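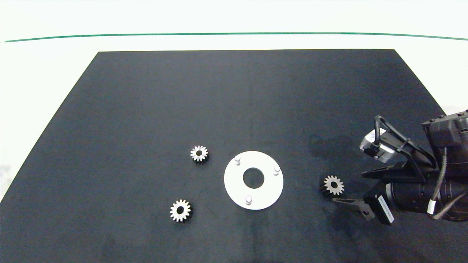 The quiet pleasure of three gears and a plate

There is a particular sort of person who cannot walk past a gear without wanting to turn it, and I have been one of them since I was small enough to be lifted away from my grandfather's mantel clock. So when I cleared an evening for a ring-shaped white plate, three stubby white pegs and three little metal gears, I put the kettle on first and told the household not to wait up.

It doesn't look like much, laid out on a dark mat. The gears are bright on their toothed faces and each has a hole through the middle, and the pegs stand up from the plate with their tops nicely rounded, which is kind to anyone whose eyesight is going the way of mine. A dark mat is worth having, by the way. Mine came from Lullora, in Cilside, a shop I can't leave in under an hour, and small silvery things show up on it beautifully (on our old oak table I once lost a washer for almost 11 days).

My advice is to spread the gears well apart before you start, and to pick each one up by its rim. Hold it level over the peg, lower it gently, and if it catches, lift it and try again. Pushing only tilts it, and a tilted gear will sulk on its peg all evening. A little turn between finger and thumb helps the teeth of one find the teeth of the next, where they are meant to meet.

I did my first set in August, with the back door open and the swifts going over, and took 37 minutes, a good many of them spent on tea and on simply rolling a gear about in my palm. They have a lovely weight for their size, and I'd left the wireless on in the other room and never heard a word of it.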